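Sulau: a small recipe scaler for home bakers

README, last touched 3rd September

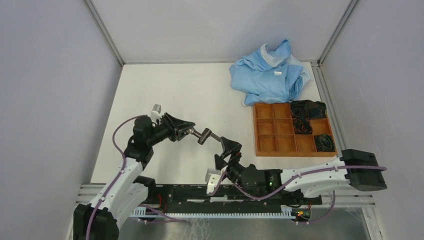

I started Sulau because I got tired of doing fractions on the back of an envelope. I bake for a village hall sale every November, and every November I'd take a loaf recipe meant for one tin and try to turn it into enough dough for six. Flour is easy. Salt and yeast are where I kept going wrong, and there was one batch I still don't like to talk about.

So this is a little command line program that reads a recipe from a text file and writes it back out at the size you want. It also comes with the recipes I use myself, 83 of them at the moment, mostly bread, with a few cakes and one very stubborn cracker.

Getting going

Unpack the folder anywhere you like, open a terminal in it, and type:

sulau scale brarach.txt 3

That gives you three times the Brarach loaf, which is the brown bread I make most weeks. If you'd rather work from the flour you have in the cupboard, do this instead:

sulau flour brarach.txt 700

Now everything is worked out to fit 700 grams of flour. I use this one far more than the first (there's always half a bag left over from something!).

How a recipe file looks

One ingredient per line, amount first, then the unit, then the name. Blank lines are fine. Anything after a # is a note and gets copied across untouched, so you can write yourself reminders about the oven or whatever. Flour counts as 100 percent, the usual baker's way, and the rest is stored against it. If your recipe has two flours, put a star in front of both and they'll be added together.

Grams are best. Cups work but I don't love them, my cup and your cup are probably different and the program just has to pick one. You can change which one in the file called fidby.cfg. Fidby was the name of the whole project for a while and I never got round to renaming the settings file. Sorry, it's staying now, too many things look for it.

About the yeast

Past four times the original, Sulau eases off on the yeast a bit, as a big lump of dough holds its warmth and gets going faster. The amount it takes off is my own guess from my own kitchen, which is cold. Add --plain to the command if you want straight multiplication and no cleverness.

Things that don't work yet

Eggs. It will happily tell you to use 2.4 eggs. I beat them and weigh them, but I know that's no help if you're halfway through already.

Tin sizes. There are 18 tins in the list and they're all ones I own, or used to. Square tins come out a little full.

The Upadhyay flatbread file has its water given as a range, and the program only reads the first number. Add the rest by feel.

Sharing

Use it, change it, pass it on. If you send me a recipe please try it at the size you're sending, and put the flour brand in a note if it's an unusual one. Rye people, I would especially love to hear from you, my rye section is two files and one of them is bad.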